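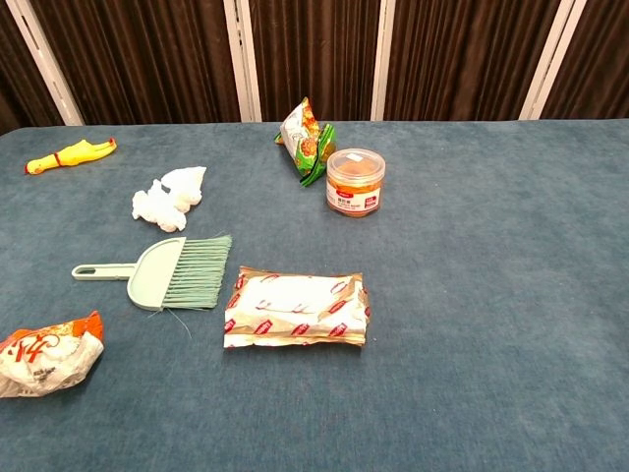

Rubber chicken, dustpan brush, snacks. The sorting table at Rollard.

They bought the arms in March and the talk since then is all speed. 424 mixed returns an hour, says the Tekine brochure. Fine. I worked that floor eight years and I have a different question. What does Merle McPhee do all shift now?

She used to sort. Chicken in toys, brush in household, jar checked for a cracked lid, next. Boring, sure. But she talked the whole time, and she moved around.

Now she does exceptions. Whatever the machine gives up on comes to her. Crumpled stuff mostly, wrappers, tissues, anything clear. All the annoying ones, one after another, and a screen timing her. 27 seconds each. Same pay as before.

Kobina Appiah, who runs the shift, told me noone was let go. True. But 60 people used to know the whole job and now they know the leftovers of it. Thats a change and it should be paid like one.

I'm not against the arms. My back would of loved one. Just let the sorters set the timer, rotate them off the screen, and ask Merle before buying the next batch. She knows what jams.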